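Section 3: Setting Up Your Trelldale Countertop Compost Bin

Now for the fun part! Give the bin a spot near where you chop, and you'll use it far more often.

1. Lift off the lid and take out the inner pail.
2. Press the Torkard carbon filter into the lid until it clicks.
3. Line the pail with two sheets of newspaper, torn into strips.

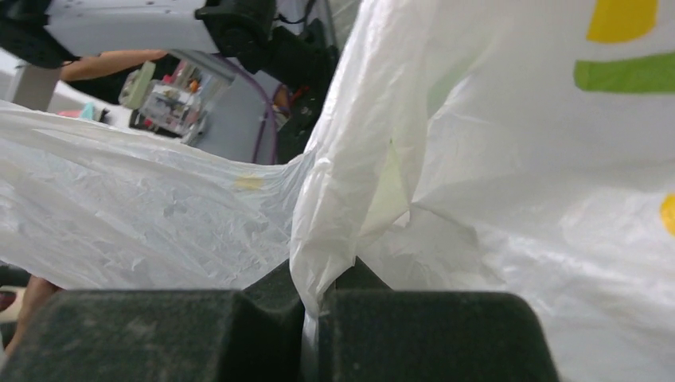 4. Set the pail back in with its handle facing you. The lid should drop shut without a push.

Note: New filters can shed a little black dust. Tap yours over the sink first.

What to feed it

Nearly all fruit and vegetable scraps are welcome – peels, cores, coffee grounds, even that forgotten celery. Chop big pieces small and they'll break down much faster.
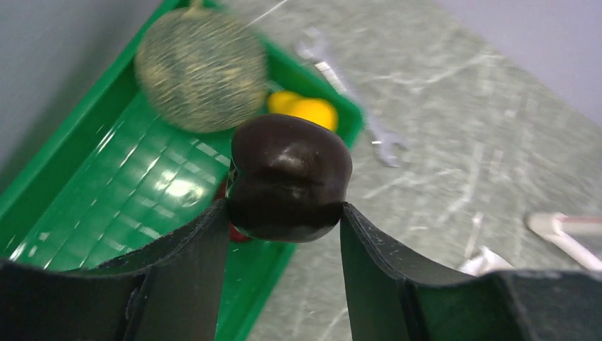

Dark, smooth-skinned fruit: cut in half before adding.

CAUTION: No meat, dairy or cooking oil. They smell terrible and draw flies.

Emptying

Empty the pail every 3 days, or every 2 in hot weather.

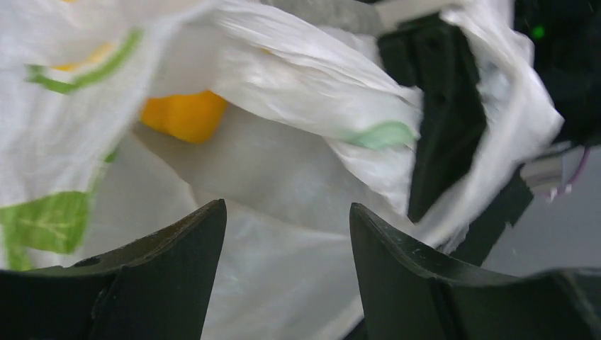

Your outdoor heap will love a fresh pailful, so bury it under dry leaves and give everything a good stir. Keep plastic out of it, though. A thin white bag with green and yellow printing won't rot down, even if there's a big leaf printed on it. Rinse the pail, dry it well, and start again at step 3!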